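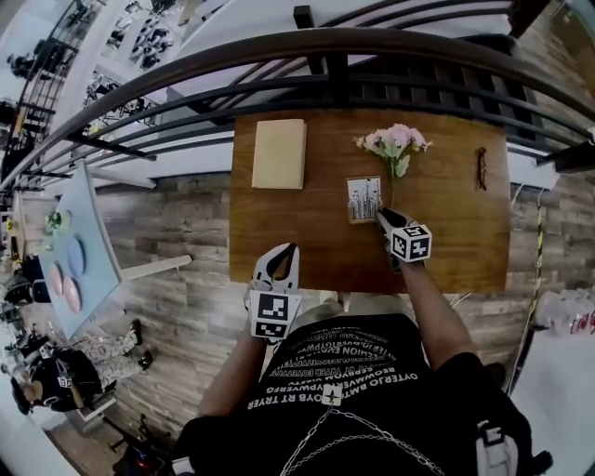
FOR IMMEDIATE RELEASE

Piltska opens mezzanine reading tables, free to use from February

Table setting workshops start same month, places limited

Piltska, the cafe and paper goods shop on Ugwu Street, is opening its upper floor to the public this February. Small square tables along the railing, coffee from the bar downstairs, no minimum spend before noon. Bring a book, bring a notebook, stay as long as you like.

The upstairs was used for stock until last year. Shelving is gone now, the handrail has been cleaned up and oiled, and the tables have been moved right up against the rail so that people sitting there get the view down into the shop. Seats up to 40.

Also new — a line of city skyline cards, black and white, printed for the shop by Grotari. Square, small enough to go under a cup or in an envelope. First run is 500 cards. Sold singly at the counter or in packs of 3. A skyline card will be left on every upstairs table for the opening month and customers are welcome to take it home.

"We kept seeing people downstairs push the sugar and the menus to one side so they could put down a notebook and their glasses," said Hòa Vi, who runs Piltska. "So upstairs there's no sugar and no menus. You order at the bar and you get the whole table."

The table setting workshops are run by Hòa Vi and last one evening, 6 p.m. start. Simple stuff: how to lay out a small table for one or two with a few things you already own. A bunch of pink flowers, a card, a book with a plain cover. Where to put the flowers so they dont end up in anyone's coffee. How much wood to leave showing. Participants work in pairs, take turns arranging and rearranging, and go home with their flowers and a card. All materials provided, wear whatever you want.

Flowers for the workshops are supplied by Funeck, two doors down, who will also have a bucket of small bunches for sale at the Piltska counter through the month.

Opening hours upstairs are 8 a.m. to 7 p.m., closing at 5 p.m. on workshop evenings. The bar stays open downstairs. Please note there is no lift at present, stairs only. Table service can be aranged on the ground floor for anyone who can't manage them, just ask at the bar.

Workshop places are booked in person at the shop. First 200 customers upstairs get a free filter coffee, one each.

Press visits welcome, mornings best. Ask for Hòa Vi at the counter.

ENDS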